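Subject: Re: [Clodden] Bins, scuffs and touch-up paint
From: Siv Wikström
To: Clodden shop list

Hi everyone, and thank you Birger for getting this going again!

Birger Halvorsen wrote:
> Before I order more of the gray metal bins, does anyone have
> an opinion on the coating? Ours from Sadwood look pretty tired
> after one winter, and I can't decide whether to repaint them
> or let them be. Also, what do you all put in them?

I have plenty of opinions, so get yourself a coffee. We keep the short bar stock in ours, a few pieces at a time, and I've come to love a bin with a plain flat floor and good tall walls. Small parts don't hop out when you set one down in a hurry (I do everything in a hurry), and you can see right away what's left in it.

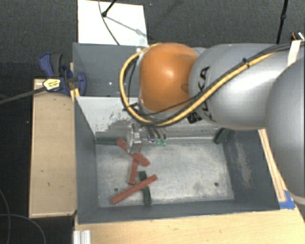 As for the paint, I'd let it be. The sloping side always goes first at our place, down low where the bars slide against it, and after that the floor gets its scratches and cloudy smudges and then, as far as I can tell, it just stays that way for years. I did repaint one last February, two coats, very proud of myself, and by spring you couldn't have picked it out from the others!

The one thing I do fuss over is sweeping them out. Grit collects in the corners and that's what really chews up the coating. Ingegerd swears by an old dustpan brush, and I've gone over to her way of thinking.

If you do order, Birger, would you put us down for 7 more? Holger says there's room under the long bench, and I'm happy to drive over and pick them up.

Warmly,
Siv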